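Visit report: gripper trials at the Grametell test rooms, 7/24/24

Purpose of the visit was to compare two gripper types under consideration for the Fandton household line, and to see what the wrist camera contributes to each. Grametell had set aside one apartment-style unit for the trials. Yabsira Endale ran the sessions and answered questions between runs.

Approach and wrist view

The Nonus gripper uses thick, rounded fingers. They close well on large objects, but they take up a great deal of the wrist camera's picture when an arm is low. Near the floor, a finger fills most of the lower left and the arm segment covers the right side. What remains for the vision software is a strip of carpet between finger and housing.

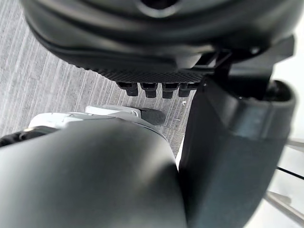
Endale disagreed that this was a defect. A finger that is always in view, she said, gives the controller a fixed reference, and she would take that over a clear picture with no reference in it. Her advice was to mask the known parts of the gripper in software and judge the camera on the pixels left over.

We accept the point about the reference. We do not think it settles the matter for small items, where the last inch of travel is the part that needs to be seen. The mask also has to be redone whenever the fingers are swapped, and Grametell had no tool for doing this on site.

Five-minute swap times were quoted in the sales material. We did not time a swap during the visit and make no claim on it.

Kitchen sink task

The second candidate was the Negussie hand, which has separate fingers and a palm. Its task was a plate in a dish drying basket, gripped by the rim. The basket sits inside the smaller basin of a double sink, so the hand has to work beside a wall of steel, and the wrist has to come in at an angle. The outer cable loop on the arm needs watching in this position. Grametell routes it with slack so the wrist can turn, and slack is what catches on things. 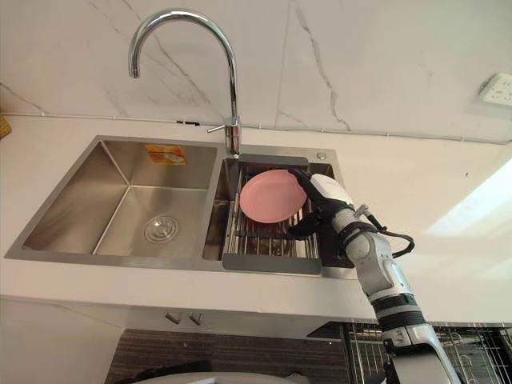 Rim contact is also where the two designs differ most in control effort. The Negussie hand needs its fingers commanded as a group, with a force limit on each one. Endale set the limits by hand from a laptop. The sheet we were given lists 107 adjustable parameters for the hand and controller together, nearly all of them left at default. For a home product that number is too high, and we said so.

Points noted on cameras and mounting

1. Exposure. Carpet is rendered well while bright areas beyond the arm go to white. A single exposure setting will not serve both. We asked whether the camera can meter on a chosen region and were told this is planned for October.

2. Low contrast. White plastic on a gray floor separates cleanly. Dark parts of the gripper against a dark housing do not, and the row of pegs under the housing is hard to tell from its own shadow at reduced resolution.
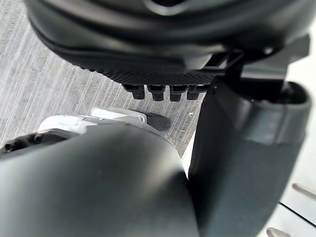
3. Focus. The near finger is soft and the floor is usable. We would keep this balance, as the finger position is already known from the joint encoders.

4. Cleaning. The textured areas under the housing will hold dust. Ask for a smooth cover.

Mug

A white mug was used for the curved-surface grip. Raised line designs on its side make it a fair test of finger padding, as contact falls partly on the relief and partly on the plain wall. From the wrist, the handle overlaps the posts under the perforated plate, and an edge detector will have trouble deciding which outline belongs to which.
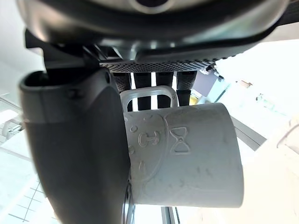 Our preference for cylindrical items is still the Nonus gripper. It has fewer settings and a larger contact area. For plates and other thin edges we would choose the Negussie hand, provided the parameter sheet is cut down to something an installer can check in one sitting.

Open items: force limit values for the Negussie hand, in writing. Mask files for both grippers. Price for 3 sets of spare finger pads. Cable routing drawing for the wrist, with bend radius marked.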